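I keep meaning to write shorter posts, and then a week goes by and there's so much to tell that I give up on the idea. So get a cup of something and settle in, because the robotics club has been busy.

For anyone new to this blog, I help out with the student club at the community center in Cimbridge. We have the back half of the old print shop, a kettle, a great deal of tape, and a budget that for this year came to $1,225. That sounded like a fortune to me in the fall. Then we bought cables. (I had no idea how much cable two arms can eat, or how quickly the one you need ends up at the bottom of the box.)

The students are working toward the Evarex Challenge, a household tasks contest for school and club teams. Every team gets the same list of chores, and you choose 4 of them to show on the day. Ours spent one whole meeting arguing over the list, with a show of hands, then a second show of hands when somebody changed sides, then pizza. Drawers won out in the end, along with stacking dishes, wiping a table and hanging up a cup. I was all for folding towels, but I don't get a vote, and after reading up on towels I can see they were very wise!

What I like best about the drawer task is how much talking it takes. You and I open a drawer without a thought. The students had to sit down and decide which arm pulls, where the other one waits, how far out is far enough, and what happens if a sponge catches on the lip. They wrote it all up on the big whiteboard and then rubbed half of it out again. The software they're using is called Satovico, and it has a practice log that fills up as you go, so every try gets a number and a short note. Last time I looked we were at 85 tries, and 57 of them had the word "good" beside them. Some of the other notes I can't repeat on a family blog.

We've also had a small drama over names. The pair of arms needed one for the entry form, and after a long evening of suggestions they are now called Tang, both of them together, after the orange drink. I've stopped asking why.

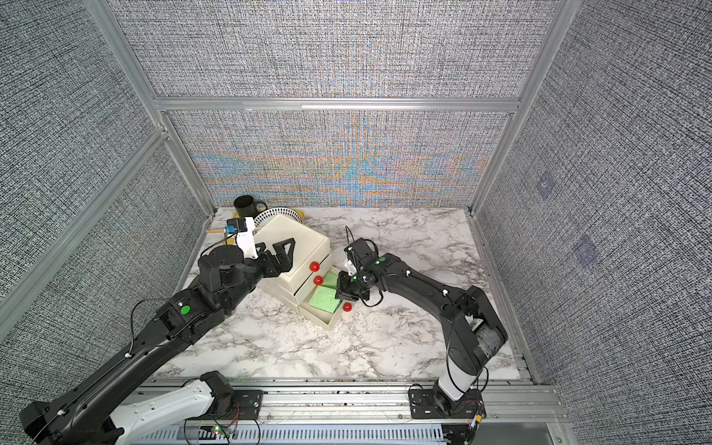 Cimbridge, 2021-02-08

Sponge practice again tonight, with the bottom drawer open and one sponge lying in it. I love those red knobs, they make the whole cabinet look like it belongs in a playhouse. The dishes stay at the back for the stacking task, which we'll get to once everyone is happier with the drawers.

Next on the list is the written part of the entry, due in March, and I've promised to proofread it and bring the good cookies.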